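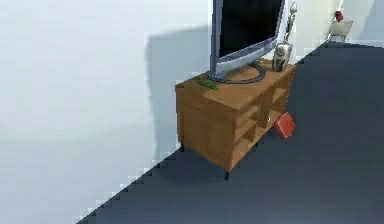
TV stand in the corner, honey-brown wood on short dark legs.

Review: Drututik A3 flatbed scanner for newspaper strips

28 January 2021

I bought the Drututik large-format flatbed in April to replace an older letter-size scanner, and I have now put enough newsprint across it to say something useful. Most of what I scan is daily comic strips clipped from papers, plus a smaller number of full Sunday pages and a few original inked dailies that I get on loan. If you scan family photos or office documents, a lot of what follows won't matter to you.

The reason for wanting a bigger bed is simple. A Sunday page on a small scanner has to be done in sections and stitched together, and stitching newsprint is miserable work. The paper stretches with humidity, so the two halves never quite agree, and the halftone dots turn into a visible band where they overlap. I can hide the band by hand, but it takes most of an evening per page. With the larger glass a half tab goes down in one pass and a full broadsheet page takes 2. That alone changed how much I get done.

Setup

The machine is heavy and wide. It needs a table that doesn't move, and mine went on an old drafting desk after the first shelf I tried turned out to have too much bounce in it. If the surface shakes during a slow scan you will get a faint ripple in long horizontal lines, and panel borders are nothing but long lines.

There is a shipping lock on the underside. The quick-start sheet mentions it on the back, in small print, after the instructions for plugging the thing in. Release it first. The power brick is separate and has a short cord.

Resolution

I scan strips at 1200 and Sundays at 600. The box advertises a much higher figure, but that is interpolated and I ignore it. At a true 1200 the fine feathering in a brush line holds together, and when I knock the file down for print the blacks stay crisp. At 600 the same line is fine for reading but starts to break if I have to rotate the strip a degree or two to straighten it. Clipped strips are hardly ever straight.

I compared one strip against a scan of the same clipping from my old machine. The new one shows the paper fibers more clearly, which is a mixed blessing. You get more real detail and also more dirt to clean up.

Focus and depth

The sensor is a CCD type, so there is some depth of focus. This matters if you work from bound volumes. I have a bound run of a small-town paper, the Pevarthorpe Courier, and the inner column of each page lifts off the glass near the spine. On the old scanner that column was mush. On this one it is soft but readable, and with some sharpening it is good enough for reference. I would not print from it.

Originals on heavy board are no trouble. A taped correction or a patch of white paint stands up slightly from the surface, and both come through sharp.

The lid

The lid is the weakest part. The hinges lift to take a thick book, but they don't lock in the raised position, and the lid slides back down at an angle and pushes on the page. I have taken to removing it altogether for bound volumes and laying a sheet of black card over the back of the page.

Black card is worth using for loose clippings too. Newsprint is thin, and with the white lid lining you pick up the classified ads from the other side. With black behind it the whole page goes a bit darker, but evenly, and a levels adjustment takes care of that.

Software

The bundled program is called Terkness Scan, and I used it for 11 days before giving up. It insists on auto-cropping, and it reads the white gutter between panels as the edge of the picture. Turning off auto-crop works until you close the program, at which point it comes back on. It also applies a descreen filter by default. For magazine color that might be helpful. For black line art it smears the gray tones and rounds off the lettering.

I switched to a third-party driver from Odukoya, which costs $50 and remembers its settings. It lets you save raw files with no correction at all, and it will batch several clippings on the glass into separate files if you draw the boxes yourself. The interface is ugly and the help pages are out of date. I would still count the price of it as part of the price of the scanner.

Speed

A gray scan of one daily at 1200 takes 19 seconds from pressing the button to the lamp returning. A full bed in color at the same setting takes several minutes, and the file is big enough to make an older computer struggle when you open it. I work in color even for black and white strips, because a yellowed clipping cleans up better if you can pull the red channel and throw the rest away.

The lamp needs no warm-up. There is a quiet whine on the return pass.

Color

On Sunday pages the color is a little cool out of the box. Old newspaper red comes out slightly toward pink, and the flat yellow is paler than it looks on paper. I made a profile with a standard target and the problem mostly went away. Dario Bellini, who lends me a good many of his Sundays, laid the printed proofs next to his originals and picked out one blue as being off. I had to look hard to see it. Since then I have left the profile alone.

Dust

Dust does get under the glass. After a few months I had a speck near the top left corner that showed in every scan, and the glass is not meant to be taken off by the owner. I avoid that corner for small pieces. On full pages I clone it out.

What I would change

Locking hinges, first of all. After that, ruler marks on all four sides of the bed, as there are only marks on two and I am forever placing the far end of a strip by eye. A longer power cord would be nice.

Who should buy it

If you only do dailies, a good letter-size scanner will handle nearly all of them in one pass and will cost a lot less. Measure your widest clipping before you decide. Strips from older papers ran wider than people remember, and some of mine go past the end of a small bed by half a panel.

If you do Sundays or tear sheets in any quantity, I would buy this one again, with the Odukoya driver and a pack of black card. I have no experience with its slide attachment, which is still in the box.

Four stars out of five. The missing one is for the hinges and the software together.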